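Stustis to fit out 200 small bathrooms with Varkari vanity range

19th June – Bathroom supplier Stustis has been chosen to provide vanities and wall cabinets for 200 rented flats managed by Trumetora. Fitting will start in January and take place while tenants remain in their homes.

The Varkari range was drawn up for narrow rooms where one wall has to hold the basin, the mirror and all of the daily storage. A trial set has been fitted in one of the flats, and comments from it will be used to settle the final shelf heights. 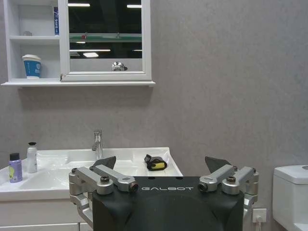
Storage above the basin was the point tenants raised most often when Trumetora asked for their views. In total, 822 households replied to the survey, and many said they had nowhere to keep small items within reach. The wall cabinet pairs open shelves with a mirror door, so a lidded paper cup and a tall narrow box can stand on the shelves while a pump bottle and a shorter bottle stay on the vanity top. Drawers below are meant for towels and spare supplies.

"People wanted the things they use every morning to be easy to get at," said Kornél Dobos, product manager at Stustis. "We kept the shelves open on one side – that was the request we heard most."

Each set costs about 900 euros before fitting. Installation will be carried out by Sveinbjörnsson, and tenants will be told the date for their flat in writing. Spare hinges and drawer runners will be held in stock by Stustis.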